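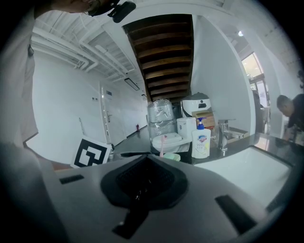 Skultton's parking meters will take coins again from Monday, seven months after the town ripped out the slots to save money. The cashless system, supplied by Riltar, was meant to be simpler. It drew 2,192 complaints, many from drivers who had been fined while still downloading the app.

Putting the slots back will cost $800 a meter. The town says the first hour will be free through June, as a thank-you for everyone's patience. To claim it, drivers will need the app.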